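The baker in Murkudow deserved better

Print this post | E-mail this to a friend

So I finished my rewatch of Murkudow last night (season two, all 19 episodes, way too many of them after midnight) and I have been stewing about the baker ever since. If you haven't seen the show, go watch it and come back, I'm going to spoil basically everything.

You remember the baker. Or maybe you don't, which is sort of my problem. She shows up at the Hirkatico camp in the second episode, handing out flatbread from the back of the mail truck while the grown-ups argue about the dam. She gets one line, "It's mostly acorn," and then she's in the background of pretty much every camp scene for the rest of the season. No name in the credits. The fan wiki calls her Bread Woman and her page is three sentences long, and one of them is wrong! It says she came from Geraghty with the ferry group. She can't have. She's already at Hirkatico when the ferry people walk in, you can see her behind the water tank with flour all down her front.

I tried to fix it, by the way. My edit got rolled back inside an hour with the note "not confirmed." Not confirmed by who? It's on the screen!

Anyway. The thing I noticed this time through is how much the show uses her to tell you how things are going without anyone having to give a speech. Early on the bread is these big puffy rounds and she's giving it to anybody who walks up. Around the middle of the season there's a line for it. By episode 11 she's cutting the loaves with a piece of string so the slices come out even, and there's a guy standing next to her with a notebook. Not one person in the show mentions that they're running out of food until two episodes later, when the doctor has her big blowup in the schoolhouse. But we knew! We knew from the string!

I rewound that string scene probably 15 times. My husband came in, looked at the TV, looked at me, and went back to bed.

Then there's the finale, which still makes me mad. The camp burns, everyone runs for the Celtton road, and we get a long, long goodbye for the sheriff (fine) and a long goodbye for the sheriff's horse (also fine, I cried) and the baker is just gone. She's in the shot of people loading the truck and she isn't in the shot of people getting off it. I went back and forth between those two shots with the pause button and I'm sure of it. Either she stayed behind at Hirkatico or somebody forgot to call the actress that day.

My theory, for whatever it's worth, is that she stayed. Look at the oven in the last wide shot of the camp. There's smoke coming out of the chimney and it's a different color from the rest of the smoke, kind of white. My sister says that's just how the smoke machine was set up and I should get more sleep. But there's also that bit right at the start of season three, when the scouts find the loaf wrapped in a shirt on the Geraghty bridge, and the show never explains it. They eat it and move on. Who baked it?? There aren't any other bakers on this show!

I know season three has its own problems and people would rather argue about whether the radio voice is real (it is, come on). I'd trade the whole radio plot for one episode of her walking up the river with a sack of acorn flour, talking to herself.

I was going to write all this up back in November for the rewatch thread, and then the thread got locked over the horse thing, so you're getting it here instead, with coffee. 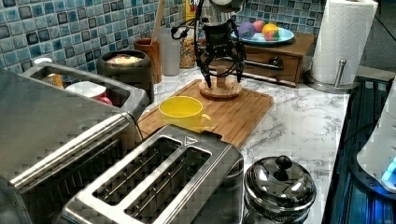 Yellow mug, cutting board, marble counter.

One more thing and then I'll quit. Somebody in the comments on my last post asked if the acorn bread is a real thing you can make. Yes! You have to soak the tannins out first and it takes forever, and the one time I tried it mine came out like a roof shingle. I ate it with a lot of butter in front of the ferry episode and felt very much in the spirit of things.

If you've got a screenshot of the baker anywhere after the fire, please send it to me. I mean it. Even a blurry elbow. I'm starting season three again tonight, and I'll be watching the crowd on the Celtton road the whole time.

Print this post | E-mail this to a friend

Recent posts
The radio voice is real and I can prove it
Every truck in Murkudow, ranked
What was in the Geraghty ferry safe?
I cried about the horse
Season one rewatch: the dam episodes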